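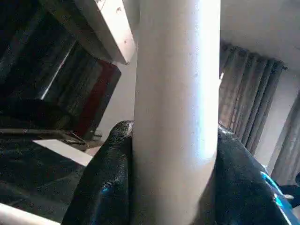
Why I've gone back to writing letters

I bought a box of envelopes in June, fully meaning to use them for boring things like the council and the dentist. Then I found an old birthday card from Agathe Brunet at the back of a drawer, with her new address in Gorkness on it (new when she wrote it, anyway), and I thought, right, I'll write to her properly.

It took me most of a Saturday! My handwriting has gone to pot. I'd get two lines in and my hand would ache, and then I'd spell something so badly that I had to turn it into a drawing of a cat. But I got to the bottom of the second page and still had things to say, so I kept going up the margin like my gran used to.

Agathe wrote back seven days later. Four sides, both about her neighbour's hedge, her knees and a very bad play she'd been dragged to in Drustside, and I read the whole thing standing up in the hall with my coat on. I can't remember the last time I did that with an email. I've got 436 unread ones as I type this and I don't fancy opening any of them.

So now I've got a little list going. Solène Gautier is on it, though she has warned me she only answers on postcards, and my uncle, who will complain about the price of stamps and then write back the same afternoon - I know him. I've also treated myself to a fountain pen, second-hand, and got ink all over my good cushion within the hour. Biro for now, then.

If you want to try it, don't wait until you've got news. My best letter so far was mostly about soup. And put your address on the back of the envelope, because one of mine went missing for 35 days and came home looking as if it had been on a lovely holiday without me.

Anyone else still doing this? Tell me what paper you use, mine lets the ink through something awful.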